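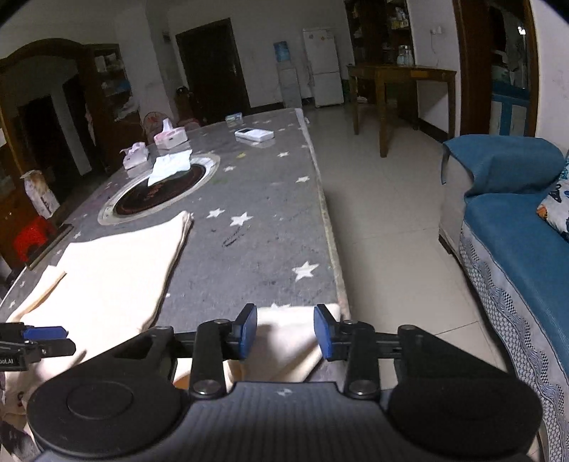

Moving your swatch libraries to Prodwood 3

Posted 8/10/21 by Rowena Catacutan

Many of you have now installed Prodwood 3, and most of the mail we got after the May issue was on one subject: swatches. Old documents open fine. Old swatch libraries open too, but the colors in them may be sorted differently, named differently, or set to a mode you did not choose. This item goes through what changed and how to move a library over without redoing it by hand.

What changed

In Prodwood 2, a swatch library was a plain list. Each entry had a name and a set of values, and the program took the color mode from whatever document you had open. You could load the same library into an RGB document and a CMYK document and get two sets of numbers without being told.

In Prodwood 3 every swatch carries its own mode. A swatch saved as CMYK stays CMYK when you load it into an RGB document, and the program converts it for display only. Anyone who prints from the same file they post online will be glad of this, but it means the program has to decide on a mode for every old swatch the first time it reads the library. It uses the mode of the document that is open at that moment. If no document is open, it uses RGB.

That last point is where most of the trouble comes from. Pacita Layug converted a library of 57 brand colors from the start screen, with no document open, and every one of them came in as RGB. The file looked right on her monitor. The export check flagged them when she made the PDF.

Before you convert

Find the old library file. On Windows it is normally in the Prodwood folder under your user documents, in a subfolder called Swatches. On a Mac it is in the same subfolder, but the Prodwood folder is in your user library, so you may have to hold down Option in the Finder's Go menu to get there.

Copy the file somewhere else. The converter writes over the original and keeps the same name, and Prodwood 2 can't read the result. If you still have both versions on one machine, this matters even more, as both look in the same folder by default.

If you can, open the old library in Prodwood 2 one last time and delete the colors you no longer use. The converter has no option to skip entries.

Converting

Start Prodwood 3 and make a new blank document in the mode you want the swatches to have. For print work, choose CMYK and pick the profile your printer asked for. The page size doesn't matter.

Open the Swatches panel and choose Load Library from the panel menu. Select the old file. A message says the library was made in an earlier version and asks whether to update it. Click Update.

Click a few swatches and look at the values. The mode is shown in small type under the name. If it is wrong, close the document without saving, put your copy of the library back in the folder, and start again with the right kind of document.

When the values look right, choose Save Library As and give it a new name. I add the mode to the end of the name, so there is one file ending in "print" and another ending in "screen." Do the whole conversion once for each from the same untouched copy. Don't make the screen version from the print version, or bright blues and greens will already have been pulled in.

Names and sorting

Swatch names in the new version are limited to 40 characters. Longer names are cut when the library is updated, with no warning. If two names end up the same after being cut, the second gets a number. Noel Saludo had a group of grays whose names all started with the full name of the client and the project, and he ended up with a column of identical names with numbers after them. Shorten names like that in the old version first if you still have it.

Sorting is now by hue unless you change it. To get your own order back, choose Sort from the panel menu and then Library Order. The order was saved all along, so you haven't lost anything. The setting belongs to the document and not to the program, which is annoying. The way around it is to set it in your templates.

Linked colors

Global swatches, where changing one swatch changes every object that uses it, still work in old documents. Tints based on a global swatch are a different story. They are kept as tints only if the parent swatch is in the same library. If the parent was in another library, each tint comes in as a separate color with fixed values, and editing the parent will no longer change it. Move the parent into the same library before converting — in Prodwood 2 you can drag it from one panel to the other.

Gradients are not touched by the converter. A gradient that used a global swatch keeps using it.

Shared libraries

If your office keeps its libraries on a server, have one person do the conversion and tell everyone else when it is done. Prodwood 3 will offer to update a shared file for anyone who opens it, and the people still on the old version will be locked out once somebody clicks yes. Renato Enriquez suggests making the old folder read-only and putting the new libraries in a separate one. We did the same here and had no problems after that.

Drokstead plug-in users

The Drokstead palette plug-in stores its colors in its own format, and the current release does not load in Prodwood 3. Ankica Grgić has been exporting her palettes from the old version as plain swatch libraries and then following the steps above. Group names are lost on the way, but the colors and their names come through.

Next issue

We will look at export presets next time, including why some old presets show up twice in the list. If you have a preset that misbehaves, send it in with a small sample document and a note of the version you made it in.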